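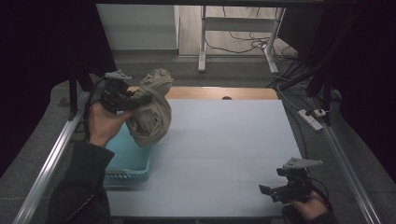

Sistalitz opens its mending room to everyone this February

I've been wanting to write this one for ages! Starting in February, our mending room at Sistalitz is open to anybody with a ripped pocket, a busted zipper or a favorite pair of pants that gave out at the knee. Doors open at 10 a.m. and we'll keep going until 4 p.m.

A bit of background. I'm Amra Pavlović, and I started fixing clothes for neighbors out of my kitchen (my poor kitchen). Last year we patched, darned and hemmed 171 pieces, and I still have thread in my silverware drawer. So we moved into the old Janevski building, up on the second floor, and there's finally space for people to come and learn to do it themselves.

A one-session class costs $49 and covers hand stitching, patches and buttons. Thread and needles are included, but please bring something of your own to fix, and wash it first! Živko Halilović teaches the beginners and Špela Atanasov has the darning group, where there are only 2 spots left for the first month.

Bondero, the fabric store downstairs, has given us 400 yards of leftover cotton and canvas, so we're set for patches for a good long while. If you have buttons sitting in a jar somewhere, we'd love those too.

To sign up, stop by the front desk or call and ask for Hrvoje Petkov. Reporters are welcome at any class, just give Hrvoje a heads-up so we can save you a chair.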